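FOR IMMEDIATE RELEASE

Cotell Review of Household Robots Finds Chores Still Mostly Beyond Them

Consumer testing group says buyers should wait, and asks manufacturers to publish their failures

July – Two-armed robots sold or promised as kitchen and stockroom help still can't be left alone with ordinary chores, according to a review released today by Cotell, an independent testing group that usually spends its time on dishwashers and cordless vacuums.

The review covers 600 attempts at 20 everyday jobs, from folding a dish towel to restocking a low shelf. Robots finished 117 of those attempts with no help from a person. Cotell counted a job as finished only if the result was one a householder or a shift manager would accept without doing it over.

"We went in ready to be impressed, and now and then we were," said Jasper Timmermans, who led the review. "Then you watch the same machine try the same job a second time, with the towel lying a little differently, and it all goes wrong. A dishwasher that did that would be back at the store by lunch."

The work was carried out with equipment and engineering help from Semaan, which builds two-armed test benches, and with floor space lent by Vistton, a kitchenware wholesaler. Neither company paid for the review or saw the results before release. Vistton had hoped to learn whether robots could take over some of the sorting in its returns room. For now, the company says, that work will stay with its staff.

Cotell's testers were careful to pick jobs with a plain beginning and end. No robot was asked to "clean the kitchen." Even so, the gap between a sales demonstration and a normal room was wide. Demonstrations tend to use one object, set down in one spot, under good light. Homes don't work that way, and neither do stockrooms.

Speed was the other sore point. The longest attempt that ended well took 39 minutes, for a basket of hand towels. Cotell didn't mark the robot down for it, but the report does note that the tester supervising had to stand there the whole time, ready to hit the stop button. Any claim about saved labor has to include that person.

Results were uneven in ways that a single score would hide. Large, stiff items gave the least trouble. Cloth was poor throughout. Anything with a thin handle lying flat on a soft surface was a gamble, as the gripper has to close on the handle without bunching up the material underneath. Testers had expected glass to be the hard part and spent a good deal of the budget on spare tumblers, most of which are still in their cartons.

One of the jobs sounds almost too small to bother with: putting cooking utensils away in a divided caddy. A child can do it while talking about something else. For a robot it means finding the handle, choosing an end to hold, turning a long object upright, clearing the rim, and letting go without knocking over whatever is already in there.

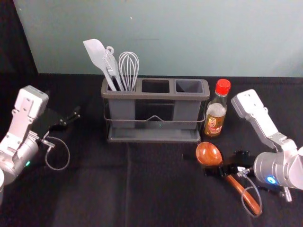
Spoons, whisks and spatulas also differ enough in weight and shape that doing well with one says little about the next. Cotell's report asks manufacturers to stop quoting success rates for a single favorite object and to give results for a mixed set, including the attempts that were abandoned.

"I don't doubt the people building these things," Timmermans said. "They're usually more modest than the brochures. My quarrel is with the word 'ready.' Ready for what? If I have to lay the spoon out for it first, I may as well put the spoon away."

The review doesn't say household robots will never be worth having. It says the evidence offered to the public so far is thin – edited clips, mostly – and that nobody should sign a purchase or lease agreement on the strength of it. Small businesses are advised to ask for a trial on their own premises, with their own stock, and with no technician from the seller in the room.

Cotell plans to repeat the 20 jobs under a follow-up program called Rudimus. The job list and scoring rules will stay the same so that any progress can be checked against this year's results. Manufacturers that wish to take part must agree to publication of every attempt.

About Cotell

Cotell tests household and light commercial equipment and accepts no advertising. Printed copies of the full review are available on request from the Cotell press office, and reporters may arrange a visit to watch tests in progress.

Media contact: Jasper Timmermans, Cotell press office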